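Billed for power at an old address after move-out, now a disconnection notice
Utilities & Bills > Electricity > Notices and shutoffs
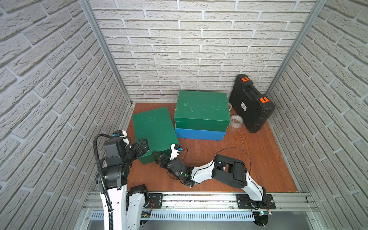
Two boxes stacked near a brick-textured wall.

Posted by gresto_tenant

I moved out of a rental on Clakari Street in December and called Tuseck Electric to stop service. They gave me a confirmation over the phone but I never got anything in writing. Last week a letter came to my new place saying I owe $312 on the old account and that service will be disconnected if it isn't paid.

I don't care if they shut it off there, I don't live there. What worries me is that my new apartment is also with Tuseck, under the same name. Can they cut off power here over a bill from the old place? And do I have to pay the whole thing while I argue about it? My share up to the move-out date should be $80 going by the earlier bills.

Posted by Jankauskaitė

It depends on your state, but in many places a utility can move an unpaid balance from a closed account to your current one, and after that it can be treated like any other past-due amount. So don't ignore the letter.

What I would do:

Call and ask for the date they have on record for your stop request. Write down the time of the call and who you spoke to.

Send a written dispute the same day, by email or through the website. Say which part you agree you owe and which part you don't. Include the page of your lease with the end date, or the move-out form if the landlord signed one.

Pay the part you agree with. In your case that is the $80. Keep the receipt.

Ask whether they will hold off on shutoff while the dispute is open. Many state rules require this as long as the undisputed part is paid, but get the answer in writing either way.

If they won't fix it, file a complaint with your state's utility commission. It's free and there is usually an online form. The disconnection notice should have the phone number on it, often on the back in small print. Pay attention to the deadline on the notice -- some of them are short.

Posted by meter_reader_3559

Did you take a picture of the meter when you left? If you did, send that. I got $200 taken off once with a meter photo and nothing else.

Posted by quietporch

Just pay it, it's not worth the trouble. My cousin fought one of these for months. Also check if your landlord was supposed to put it in their name, mine does that between tenants.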